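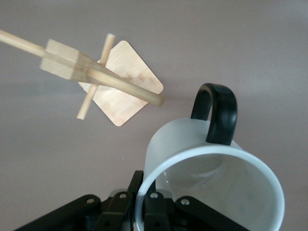 Bamboo stand, with mug.

Grolton Bamboo Mug Tree: six months on

I bought the Grolton in March, after my third attempt at stacking mugs in a cupboard ended with a handle in the sink and the rest of the mug on the dog's bed. The dog was elsewhere. I had been drinking coffee out of a measuring jug for two days at that point and I was ready to spend money.

The stand comes in a flat box with a leaflet in five languages, the English one apparently translated from one of the other four. "Insert the tree to the foot with calm." I inserted it with what calm I had. The post screws into a square base from underneath, and you have to supply your own screwdriver. I'd put assembly at ten minutes if your screwdriver is where you left it. Mine was in the car.

Stability first, as that is what everyone asks about. Load it evenly and it stands like a rock. Hang two heavy mugs on one side and nothing on the other and it develops a lean, and then opinions. My brother-in-law Tibor Antal, who has the same model, glued a beach pebble under one corner of his and says it's perfect now. It also scratches his counter, but he regards that as the counter's problem.

It claims to hold 6 mugs. Six of whose mugs, I'd like to know. Mine are the fat kind you get from garden centers, and four is a comfortable load. Five is possible if you don't mind taking one off to get at another. If you own those dainty cups with gold rims you will have no trouble, and you probably have a cabinet for them anyway.

The finish is good. I oiled it once, in a burst of enthusiasm, and haven't since. The bottom of the base has gone slightly gray from the damp patch beside the kettle. I wipe it when company is expected.

For the sake of fairness I also tried the Nondura, a steel one my sister passed along when she redid her kitchen. It is heavier, never leans, and makes a noise like a dropped xylophone every time you hang something on it. At six in the morning this matters. It lives in the garage now and holds extension cords, a job it does very well.

Then there's the Curida, which mounts on the wall. I've only seen it in a store. It looked smart, but it wanted four holes drilled in tile, and I have drilled in tile before and would like to stay married.

A word on customer service. I wrote to Grolton in spring to ask for a spare screw, having lost one down the back of the stove. I got a reply with a ticket number, 1532, and then a second reply telling me ticket 1532 had been resolved. No screw came. I used one from a curtain rail and it fits better than the original.

Good: looks nice, takes up very little counter, quiet.
Less good: optimistic about mug sizes, the leaning, the screw business.

Would I buy it again? Probably, at the sale price. At full price I'd go look at the cupboard one more time and think about owning fewer mugs.

Posted 22/08/2019

839 people found this review helpful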